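Flooring and Finishes > Commercial > Loose-lay tile, shade mismatch between batches

yhon_usuga
Posts: 16
I have 230 square metres of Clillholm tile to lay in a first-floor office, raised access floor throughout, 600 mm steel-faced panels. The boxes arrived in two deliveries and carry two batch numbers. Laid side by side under the window the second batch reads slightly warmer. Under the ceiling lights I can't separate them. The supplier (Lazaridis) says this is within tolerance and won't exchange opened boxes.

Questions:
Do I mix both batches across the whole floor, or keep them apart and change at a doorway?
Tackifier over the whole floor, or perimeter and every third row?
The client has asked for monolithic, all arrows one way. Is it worth arguing for quarter turn?

Garba Bako
Moderator
Change at a doorway if you have a doorway with a threshold strip in it. If it's open plan you haven't really got that option. Mixing two batches at random in a monolithic lay gives you a floor that looks patchy from one end and fine from the other, and the client will find the bad end on the first morning.

Quarter turn hides it. The pile direction changes at every joint anyway, so a small shift in shade disappears into that.

ibrahimg
Disagree on the doorway. I had exactly that on a job with Noren tile, change of batch at a glazed partition, and it was the first thing the architect pointed at. Glass doors are no help. Solid door, closed most of the time, fine.

On tackifier: full coverage. Perimeter only is for small rooms. On access panels the tile is sitting over a joint every 600 mm and castors will walk it.

Adesuwa Nwankwo
Full coverage, yes, but offset the tiles from the panel joints. If your tile is 500 mm it will drift across the joints on its own, which is what you want. Do not try to line anything up with the panels, and set out from the centre of the room.

Also use a release type. Somebody will need to lift those panels for cabling and if the adhesive goes off hard they will take the backing with them. Roll it thin, wait until it has gone clear, then lay. If it's still milky it will bond too well.

yhon_usuga
Tile is 500 x 500, bitumen backed. Tackifier is the Givach one, which the data sheet calls releasable. How long are people leaving it? The tub says 30 to 60 minutes, and the room is cold in the mornings.

ibrahimg
Ignore the clock, touch it. In a cold room in March I have waited until after lunch. Get the heating on the day before if they'll let you, and bring the boxes in at the same time. Tile that comes up from a van and goes straight down will grow on you. Then you get peaking at the joints.

Garba Bako
Peaking is more often a tight lay than temperature. Measure across ten tiles. If the run comes out shorter than ten times the nominal size you've compressed them, and if it's longer you've trapped pile in the joints.

Adesuwa Nwankwo
Depends on the backing. Bitumen does move with temperature, so I'd not dismiss it. I'd want both checked.

yhon_usuga
Ran the check on a dry row. Ten tiles came to 5003 mm, so that looks acceptable. Client still wants monolithic. They saw it in a brochure.

Chiamaka Haruna
Different suggestion. If the client's objection to quarter turn is that it looks like a chessboard, show them a deliberate mix of shades. We have lighter and darker grey together, in rectangles, and with that much contrast designed in you could lose a slightly warm batch anywhere on the floor. It also means that when a tile is stained you can swap in a new one without it standing out. With a plain grey the replacement is obvious for a year.

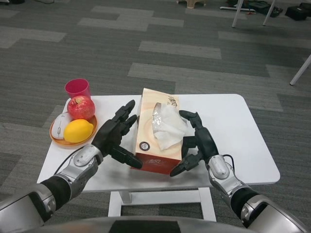
Garba Bako
Fair point, but he has 230 square metres of one colour already bought and on site. A second shade means an order, a lead time, and Lazaridis taking back half of what's opened, which they've said they won't.

Chiamaka Haruna
Unopened boxes they might. Worth a phone call before he rolls anything out.

ibrahimg
And you then have a floor in two colours from possibly three batches. I wouldn't. Quarter turn, full tackifier, keep a few boxes of each batch back for repairs and write the batch numbers on the lids.

yhon_usuga
Rang them on Tuesday. They will take unopened boxes less a restocking charge, which kills it on cost. I've laid a test patch of quarter turn next to a patch of monolithic, with both batches in each, and the client is coming to look at 16:00. I couldn't pick out the second batch in the quarter turn patch, even from the window end.

Adesuwa Nwankwo
Make sure they look at it with the lights off as well as on.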